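FOR IMMEDIATE RELEASE

Vesik Opens Desktop Computer Refurbishing Bench at Greenberg Site

Greenberg, Thu 5 July – Vesik, the regional reuse and repair organization, today announced the opening of a dedicated bench for refurbishing desktop computers at its Greenberg site. The bench will receive retired office towers from public libraries, school districts and small employers, and will return working machines to households and classrooms in the area.

The opening follows a trial period that began in May, during which 74 towers were opened, inspected and graded. Vesik plans to process 1,000 machines in the first full year of operation. A waiting list of 657 households is already in place, and the first 300 computers will be assigned from that list.

Each tower is laid on its side and worked on with the side panel off, so that the motherboard, processor socket, expansion cards, drive cage and power supply can be reached without moving the case. Storage drives are taken out and erased under a written procedure before any other work begins. Memory, processors and cards are then checked against the parts record for that model. Boards that fail inspection are set aside for parts, and cases in good condition are kept for later builds.

"Many of the desktops we receive have years of useful service left in them," said Mei Ruiz-Ortega, director of reuse programs at Vesik. "A machine may need more memory or a new drive, and a family can then use it for schoolwork, job applications and everyday business. We are grateful to the donors who cleared their storage rooms for us this spring."

Parts storage and shelving for the site were supplied by Gelteck. Ditska will handle collection from donor organizations and delivery of finished computers – a service offered at no charge to schools. Donors receive a written record for every drive erased, listed by serial number.

Organizations wishing to donate should have at least five desktop towers ready for pickup. Monitors and printers cannot be accepted at this time. Laptops will be considered at a later stage of the program. Requests for pickup may be made through the Vesik donations office during regular business hours.
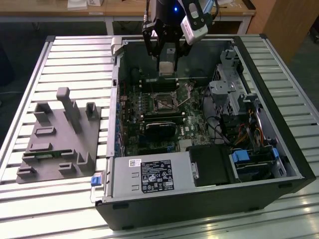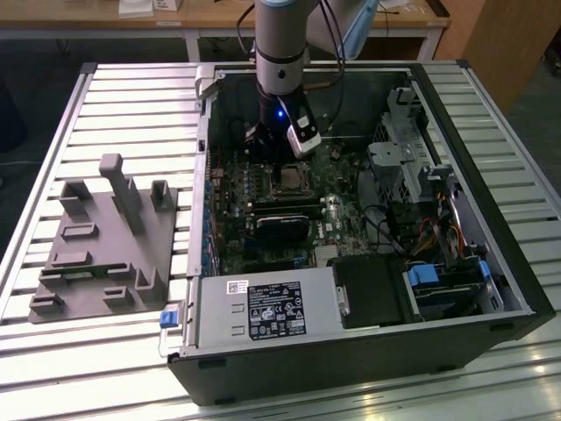
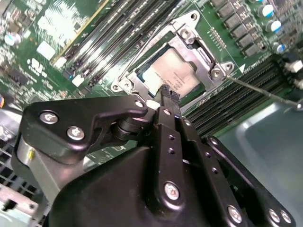

Computer hardware at the Greenberg bench: open desktop tower (first and second pictures) and close view of a processor socket (third picture).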